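Ticket 1708 – Label printer at packing bench 2 skipping labels
Opened by: Yolanda Park
Assigned: Tâm Hà
Priority: was low, now high
Status: closed, see last entry

8:40 am – Yolanda Park
Printer on bench 2 feeds a blank label after every good one. Started this morning after the roll change. Bench 1 fine, same rolls, same template. Turned it off and on, no change. We have the Issahaku order going out this afternoon so please somebody look soon.

9:05 am – Tâm Hà
Can you run the media calibration? Hold feed until the light blinks twice, let go. Should spit out a few blanks and stop on a gap. Also which roll, the Flastico ones or the old stock?

9:20 am – Yolanda Park
Flastico. Did the calibration, it spat out 5 and stopped in the middle of a label, not on the gap. Tried again, same.

9:35 am – Tâm Hà
OK so it isn't seeing the gap. Either sensor is dirty or it's set to black mark. Open the lid, wipe the sensor with a dry swab (no spray pls). I'll check the driver from here.
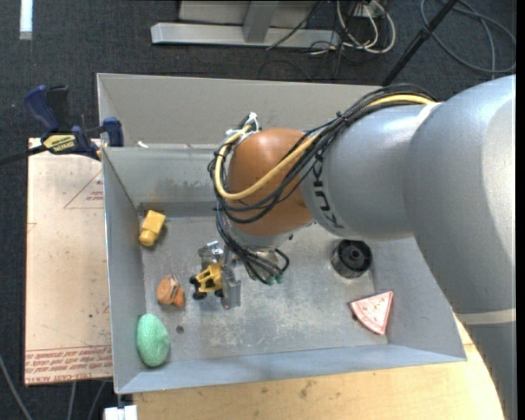

Driver on the bench 2 PC says "continuous" for media type. Should be "gap". Bench 1 says gap. Changed it and saved, but it flipped back when I reopened the window. Looks like the Drekerero shipping app pushes its own settings on every job. Asking Baiba, she set up the profiles.

10:15 am – Baiba Laur
Profile for bench 2 got copied from the receipt printer when we moved PCs in May. My bad. Media type was continuous in there and the label length was wrong too. Fixed both. Close the app fully and open it agian, not just minimize.

10:30 am – Yolanda Park
Restarted. No more blanks! But now the barcode is printing too far left, first couple of bars missing. Scanner won't read it.

10:50 am – Tâm Hà
Left offset is still the receipt one. Set it to 0 in the profile, send one test label before you do the batch.

11:10 am – Yolanda Park
Test label scans. Did 19 more, all scan. Doing the rest of the order now.

11:25 am – Randi Björklund
Same blanks on the returns desk printer, is that the same thing?? Only noticed becuase the roll ran out early.

11:40 am – Baiba Laur
Yes, same bad copy. Fixed, restart the app there too. Checked all other profiles, they're OK.

2:15 pm – Tâm Hà
Both desks printing fine. Old profile deleted so it can't get copied again. Roll order for returns is a separate ticket – Randi to open. Closing.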